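Lakside Robotics Notes
Manipulation > Perception > Picking from open containers

Choosing a first grasp in a container of mixed clothing

Last revised in August. Applies to Berenine 2.x with the Pliment planner. Version 1.x users should read the migration page first; the mask format changed and old files load without an error but are interpreted upside down.

Contents
1. What you need
2. Mask the arms
3. Find the container rim
4. Split the contents into regions
5. Score grasp candidates
6. Assign an arm
7. Hand over to Pliment
8. Troubleshooting
9. Worked settings for a basket on a chair

1. What you need

A head-mounted colour camera, a depth stream registered to it, and two arms with known joint states. Camera intrinsics should be current. The hand-eye transform may be out by a few millimetres for this stage, as the final approach is corrected separately (see the Approach Servoing page).

You also need one configuration file per container type. A container type is a rim shape plus a height, nothing more. Colour is not stored. Earlier versions did store it and the rim detector then failed whenever a garment of a similar colour hung over the edge.

Start the perception node on its own before starting the planner:

berenine run --stage perceive --config containers/basket_round.cfg

Leave the arms in any pose where at least half of the rim is in view. The node refuses to publish below that.

2. Mask the arms

From a head camera, the arms and end housings take up a good part of every picture. They must be removed before anything else is computed. Berenine renders the robot model from the joint states and blanks the matching pixels.

The model supplied by the arm manufacturer covers rigid links only. Cables, connectors and hoses are absent from it, and a loop of black cable across a garment looks to the segmenter like a fold or a separate dark item. There are two ways to deal with this.

The first is to dilate the mask:

mask.dilate_px = 12

This is enough for connectors that sit close to a housing. It does nothing for a loop that swings clear of the forearm.

The second is to add cable envelopes. These are capsules attached to a link, given as two end points and a radius in that link's frame. Move the wrist through its range, note the furthest position the cable reaches, and write a capsule that contains it. One capsule per loop is usually adequate. Envelopes are used for masking and also passed to Pliment as soft collision bodies, so do not make them generous. An oversized envelope on the wrist will rule out most top-down approaches into a deep container.

Check the result with:

berenine view --layer selfmask

Drive each arm slowly across the view. If a thin dark line runs ahead of the mask, the joint state is lagging the picture; set mask.time_offset before changing anything else.

3. Find the container rim

The rim detector fits an ellipse (round types) or a rounded rectangle (box types) to depth edges. Clothing hanging over the side breaks the edge up, so the fit is made from whatever arcs remain and tested against the height in the configuration file.

Parameters that matter:

rim.min_visible: fraction of the perimeter that must be unmasked and unoccluded. Default 0.5. Lowering it to 0.35 is acceptable if the container is not moved between picks.

rim.plane_tolerance: allowed tilt from horizontal. On a table keep the default. On a chair, stool or bed, raise it. Seats are rarely level, and a flexible plastic one will tilt a little further once the load shifts.

rim.refit_every: number of picks between fits. Use 1 unless the container is clamped.

The support under the container is fitted as a second plane. If it is smaller than the container's footprint the plane may be lost altogether, and the detector then falls back to the floor and reports the wrong height. Set support.height by hand in such cases.

4. Split the contents into regions

Everything inside the rim, plus anything touching it and hanging outside, is passed to the segmenter. The output is a set of regions. A region is a patch of surface that probably belongs to one garment. It is not a garment: one twisted sleeve can give three regions, and two black socks will give one.

Our evaluation set at Lakside holds 2319 labelled frames of filled containers. The segmenter produced a usable first region in 1988 of them. The failures were mostly low-contrast piles, above all pale items lying on other pale items. Strong colour differences help a good deal, and fine patterns do not appear to hurt.

Two settings deserve attention.

seg.merge_threshold controls how readily neighbouring patches are joined. Too low and every fold becomes its own region. Too high and the pile becomes one. Begin at 0.4 and change it in steps of 0.05, looking at the overlay each time.

seg.overhang decides what happens to cloth outside the rim. With "keep", overhanging cloth is a candidate like any other. With "drop", it is ignored until nothing else is left. Keep is normally the better choice. Overhanging cloth is easy to pinch, but pulling it can drag the container, and that is handled by the scorer in the next step.

5. Score grasp candidates

Candidates are sampled on ridges, meaning places where the surface rises between the two finger positions. Each gets a score made of four terms:

height above the rim plane
ridge sharpness
distance from the rim wall
drag risk

Drag risk estimates the sideways pull on the container if the garment is held somewhere out of sight. It rises for cloth draped over the rim and falls for cloth standing up in the middle. On a heavy bin it may be set to zero. On a light plastic basket it should carry at least as much weight as height:

score.w_height = 1.0
score.w_ridge = 0.8
score.w_wall = 0.5
score.w_drag = 1.2

The sampler keeps the best 26 candidates. Asking for more slows Pliment down and has not changed the chosen grasp in any log we have looked at.

6. Assign an arm

The simple rule is nearest arm. Divide the rim ellipse down its middle as seen from the head; candidates on the left go to the left arm and the rest to the right. A candidate within five centimetres of the divide is offered to both.

The other arm has three modes: hold, clear and assist. In hold mode it stays where it is. In clear mode it retreats until its mask no longer overlaps the container. In assist mode it rests one finger against the outside of the rim, opposite the direction of pull — useful with light containers, and slow to plan. Use clear for the first pick so that the rim fit has a good view, then switch.

If an end housing is above the contents when perception runs, the pixels beneath it are unknown. Berenine does not guess them. It will choose from the visible part and note the missing fraction in the log as occl_frac. Above 0.3, move the arm and run again.

7. Hand over to Pliment

berenine run --stage plan --planner pliment --dry

The dry flag prints the plan without sending it. Read the first line: it gives the chosen candidate, the arm and the lowest clearance to any collision body. A clearance under one centimetre against a chair back or gate post is worth looking at in the viewer before you allow motion.

Static surroundings come from the depth map, with everything beyond workspace.radius discarded. Keep the radius tight in cluttered places. Thin hanging cables are poorly captured by depth and should be added as fixed capsules if they are within reach.

Clear plastic wrapping returns scattered depth. Pliment sees it as a cloud of small obstacles that move between frames and may replan without end. Draw an exclusion box over it.

8. Troubleshooting

"rim not found": check support.height, then rim.min_visible.

"no candidate above threshold": the pile is flat or the merge threshold is too high.

The same candidate is picked repeatedly: the grasp is slipping. Lower the finger depth by two millimetres and retry. If it persists, run the Paulauskas slip test on the fingers.

Regions appear on the floor: the rim fit is too large, or footwear near the base has been taken as overhang. Limit the overhang distance with seg.overhang_max.

9. Worked settings for a basket on a chair

container.type = round
support.height = 0.44
rim.plane_tolerance = 6 deg
rim.refit_every = 1
seg.merge_threshold = 0.45
seg.overhang = keep
seg.overhang_max = 0.15
score.w_drag = 1.4
arm.other = clear

Measure the seat height yourself; 0.44 is ours. The merge threshold assumes mixed colours, for instance an orange item in the middle with lavender and pale cloth to the sides. For a load of whites go down to 0.3 and expect more regions. 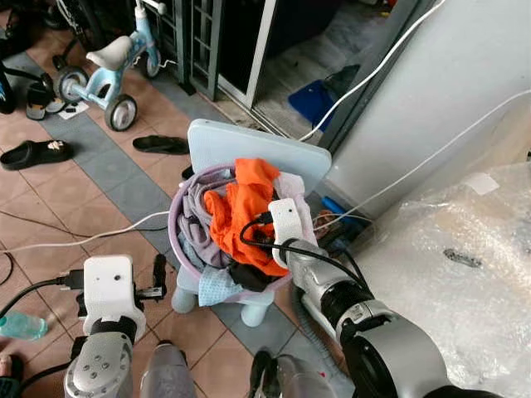

Once the first pick plans cleanly in a dry run, set arm.other to hold and repeat with motion enabled at a quarter speed. Save the log from that run. The next page, Regrasp and Transfer, reads its starting values from it.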